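Estwood 旧唱片与地方录音保存项目中期进展报告
致:Paquette 文化基金
报送单位:Brernbridge 地方声音资料室
日期:2/12/21

各位同仁:

先向大家问好。上一次给你们写信的时候,我们还在为库房漏水发愁,那封信里大概有一半篇幅都在讲屋顶,想来你们读得也辛苦。屋顶已经修好,这一回总算可以好好谈谈录音本身了。这份报告按照资助协议里的几个部分来写,中间若有絮叨的地方,还请多包涵,做这一行的人成天听别人说话,轮到自己说,就容易收不住。

一、整理与编目

截至目前,已经清点并编目的录音载体共888件,包括虫胶唱片、黑胶唱片、开盘带和盒式磁带。盒式磁带占了大头,这和我们动手之前的估计很不一样。当初写申请书时,我们以为 Estwood 的老住户手里多半是唱片,结果送来的纸箱一打开,里面满满当当都是磁带:婚礼上的祝酒、教堂唱诗班排练、孩子学说话、还有一位老太太对着录音机念给远方妹妹的信,念到一半停下来去关炉子,过了好一会儿才回来接着念。按照编目规则,这一盘应当归入“私人书信”,可是负责听辨的同事坚持要在备注里把关炉子那一段写上,我也就由着他写了。

编目用的是 Irnura 系统。坦白讲,头两个月大家用得并不顺手,它的“创作者”一栏是必填项,而我们的许多录音根本说不清谁是创作者,是按下录音键的父亲,还是在一旁唱歌的邻居?后来我们商定,凡是家庭录音一律填写“家庭成员”,另在说明栏里写清楚来龙去脉。这个做法已经写进工作手册,附在本报告之后,供你们参考。
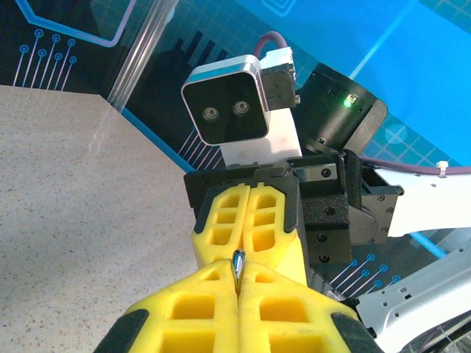
图1 两副黄色夹指相对而立,指尖之间露出一点银亮的金属。

二、清洁与转录

已完成数字转录的录音有245件。和原计划相比,这个数字偏低,我不想回避。原因主要有两个。其一,一部分开盘带有明显的粘连,需要先做低温烘烤处理,而烘烤之后要静置,静置的时候又不能催,一批带子走完全程,往往比我们排进日程的时间长出不少。其二,虫胶唱片的清洁比想象中费工夫。有几张唱片的沟槽里积着厚厚的灰,还混有旧时烟熏的油垢,擦得太轻没有效果,擦得重了又心疼,同事们只好一遍一遍来,擦完听一遍,听完再擦一遍。

转录质量倒是令人欣慰。我们一律保留未经降噪的母版,另做一份供公众收听的版本。刚开始的时候大家对降噪有些分歧,有人喜欢把底噪清理得干干净净,有人觉得沙沙声里也有那个年代的味道。现在的做法是只去掉明显的爆音和交流声,别的都留着。10月里我们办了一次内部试听,请了几户捐赠人家来听自家的带子,有一家三代人挤在两张长椅上,听到外公咳嗽的时候全都笑了,笑完又要求再放一遍。这样的时刻没法写进指标表格,可我总觉得应该让你们知道。

三、收听室的布置

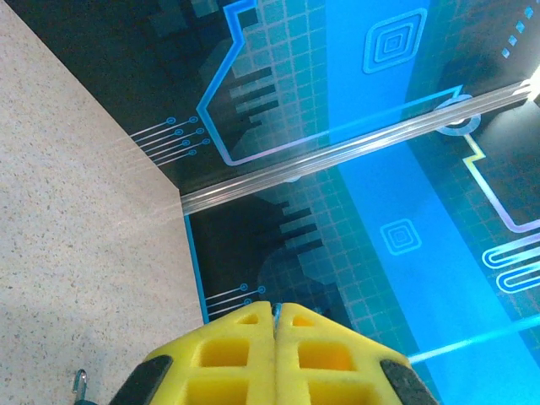 收听室的改造是本阶段花心思最多的一项,也是意见最多的一项。房间朝北,光线偏冷,墙面已经粉刷成浅暖色,地毯和吸音板也已到位,关上门以后,外面街上的车声基本上听不见了。剩下的是四张收听桌的桌面。原先选的是深胡桃色,样板送来一看,屋里顿时暗了一截,指纹也特别显眼。大家商量下来,想改成照片左侧那样的台面,浅米色的底子上均匀撒着深色和微微泛红的细小斑点,看着干净,落一点灰也不碍眼,摆上深色的耳机和唱片封套也容易看清。供应商说同类花色可以订到,价差在预备金之内,不需要另行申请。桌角会全部倒圆,这是几位带孩子来的捐赠人提的,我们照办了。

椅子还在犹豫。软椅坐着舒服,可是一挪动就有声响;硬椅安静,但要坐着听完一整张唱片,腰背恐怕吃不消。我们打算借几把不同的来,请大家各坐一个下午再决定。

四、口述访谈

与录音整理同步进行的口述访谈已经累计60小时。受访者大多是捐赠人本人或者他们的子女,也有当年在 Brernbridge 唱片行站柜台的店员。最初拟定的提纲太像问卷,一问一答,谈不开。后来改成先放一段对方家里的录音,再请对方随便聊,话匣子一下子就打开了。有位受访者听着自己十岁时的声音,愣了半天,然后讲起了那台录音机是怎么来的,讲到天黑还没有讲完,我们只得约了下一次。

访谈的文字稿还压着一大批,方言部分尤其慢。Estwood 河东与河西的口音不同,同一个词的说法也不一样,我们请了两边的老人分别校对,有时候两边都认为对方听错了。遇到这种情形,文稿中会把两种读法并列注明,留给后来的人去判断。

授权方面,约70户家庭已签署公开收听同意书。有几户只同意公开一部分,比如保留唱歌的段落,略去家人争执的段落,我们都按他们的意思做了标记,母版原样封存。
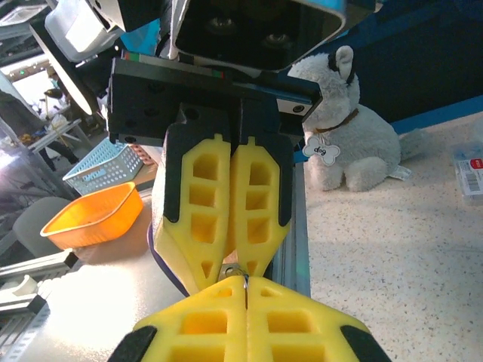 图3 黄色指垫之间夹着一枚银色小金属环。

五、经费使用

各项支出总体在预算以内。设备维护一项略有超出,主要是两台老式开盘机更换皮带和磁头,这类零件越来越难找,价格也一次比一次高。印刷一项则有结余,原定的纸质目录推迟到全部编目完成之后再印,免得印出来就过时。如蒙同意,我们希望把印刷结余的一部分调剂到设备维护,详细数目列在附表里,请过目后答复。

保存耗材方面,无酸纸盒与内套已经按新的尺寸重新订购。先前那一批唱片内套开口偏紧,抽取时容易刮到封边,已同供应方商定退换。

六、遇到的困难

除了上面提到的转录进度,还有一件事想听听你们的看法。陆续有邻近镇子的住户打来电话,问能不能把他们家的磁带也送过来。按协议,本项目只覆盖 Estwood 和 Brernbridge 两地,我们目前一律先登记、不接收。可是有些带子的状况听上去很不好,放在阁楼或者车库里,多放一个夏天就多一分风险。我们的想法是,可否先提供一些存放建议,帮他们撑到有条件整理的那一天。我们已经起草了一页简短的说明,讲怎样竖放、怎样避开热源、为什么不要一时兴起就塞进旧机器里播放。若你们觉得妥当,我们就印出来寄给登记过的住户。

七、下一阶段安排

接下来的重点是追赶转录进度。开盘带的处理会改为分批错开,前一批静置时,后一批即开始清洁,人手上可以周转得更匀一些。收听室的桌面到货后就安装,试开放期间先采取预约方式,每次接待人数少一点,让来的人能安安静静听完。访谈文字稿会先整理出一小部分,配上相应的录音片段,做成可以在收听室里翻看的册子。

附表与工作手册随信寄上。如果你们有同事路过 Brernbridge,请一定进来坐坐,念信的那盘磁带已经转好了,关炉子的那一段也在里面。

Brernbridge 地方声音资料室 敬上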